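1/ We have now used the Funero hand kit in our small lab in Brandalau for 34 days. Some people asked me if it is worth the money, so I write here what I think. We paid the full price, no discount.

2/ The kit is two hands, the wrist adapters, the cables and one license for the control software. Our version costs 3,000 per pair. The arms are not included, please check this before you order.

3/ Installation was one afternoon. The manual is good until page 12, then it speaks about an older connector. Support answered my mail the next morning and sent the correct drawing.

4/ Until now we logged 1,080 grasps, and 774 of them were good on the first try. Hard things like cups and boxes are easy. Soft and flat things are the weak point, so this week we do only food.

5/ Today's work is one slice of white bread on a plate. The thumb is the difficult part for us. With too much force the bread is damaged, and with too little it slides.

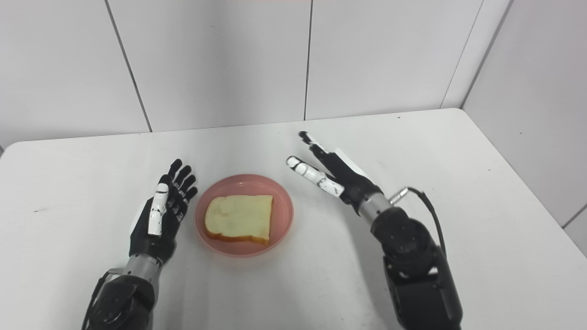
Left hand upright, right hand coming in to the bread.

6/ What I don't like: the cable on the outside of the wrist. I would like to have it inside. Also the force setting goes in big steps, and for bread I need smaller ones.

7/ Gunawardena has a cheaper kit with three fingers. I did not test it, so I can't compare. Next for us is sliced cheese.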